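Unit 9: Batch Size, or Why Your Order Is Late

Last unit we left the Stirlow works with a full warehouse and angry customers, a combination more common than you would hope. Stirlow ran its parts in batches of 40. Setting up the line took most of a morning, and the foreman wanted his money's worth out of every morning.

Consider the customer who wants two parts. Under the Stirlow system she waits for the other 38, for which she has no feelings whatever. Her parts spend around 11 days in the building and are worked on for less than an hour of it. The rest is queue time. Write that down; it is on the exam every year and every year it surprises people.

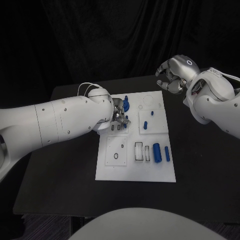 Sastasero went the other way and attacked the setup instead. Shorter changeovers made small batches cheap, and the queue shrank by itself. Management had meanwhile ordered a bigger warehouse, so they now own a very nice empty one.

Terms to know: setup time, run time, queue time, lot size. "Throughput" means finished work leaving the door -- piles in the hallway do not count, however tall.

Reading: the Notard case, pages 2 to 11. Skip the appendix unless you enjoy tables. Bring a calculator to section; your phone will be in your bag.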